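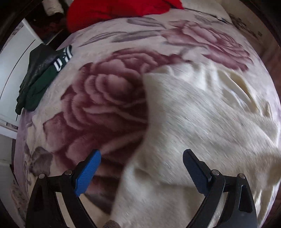 Cream, red and green laundry waiting its turn on the rose blanket, with the blue-padded gripper open over the bed.

Home | Features | Schools | Food | Outdoors | Subscribe

The Laundry Club
11 September 2022
By the Features Desk

If you grew up in Clarcombe you probably remember the robotics club as the place where kids built little carts that followed a strip of black tape across the gym floor, and where at least one cart a year went under the bleachers and stayed there. The carts are still around (I saw a box of them on a shelf, wheels up), but the club has moved on to something a good deal harder, and if you ask me a good deal more lovable. They are teaching a machine to put away the laundry.

The idea came up in June, when the students sat down to choose a project for the Vundis Challenge, a contest for high school teams that asks for a robot doing one household job from start to finish. There were votes for dishes and votes for watering plants. Laundry won by a single hand, and the losing side has been grumbling cheerfully ever since.

Before the robot can do any of it, the students have to do it themselves, with a gripper held in the hand and a camera riding along on top. You squeeze, the jaws close, you lift a sleeve or a hem and carry it where it ought to go, and the whole business is recorded for the computer to study later. The team set itself a goal of 700 of these recordings before the contest, which sounded perfectly reasonable over pizza and a lot less so by the second week!

They work at home, on their own beds, and I love that about it. A bare lab table would be easier on everybody, but real bedrooms have flowered blankets and dark corners and clothes piled up every which way, and a robot that has only ever met a white T-shirt on a gray table is going to be badly confused by a plush rose the size of a dinner plate. One student told me the big floral blankets are her favorites for that very reason. Another has come to dread anything soft and cream-colored, where the folds run together and you can hardly tell an edge from a wrinkle.

The arm that will do the contest run is a secondhand Zukine, bought with $2,000 the club raised at two car washes and a chili supper. It lives in the shop room under a bedsheet, and the students call it Duda, after the hardware store that let them hold the car washes in its lot. Duda can pick up a washcloth. Duda can put the washcloth down again, generally in the right spot. Sweaters are another matter, and fitted sheets are not discussed.

I tried the gripper myself and was terrible at it. My first shirt ended up in a kind of rope. The students were very kind and said they would keep the recording anyway, marked as a bad one, and then they showed me how to come in low and pinch just behind the collar. My second shirt was a little better, and I went home and folded towels by hand with new respect.

The club meets after school in the shop room, and new members are welcome all year. Bring a basket of whatever you've got.

Contact us | Advertise | © 2022 All rights reserved | Back to top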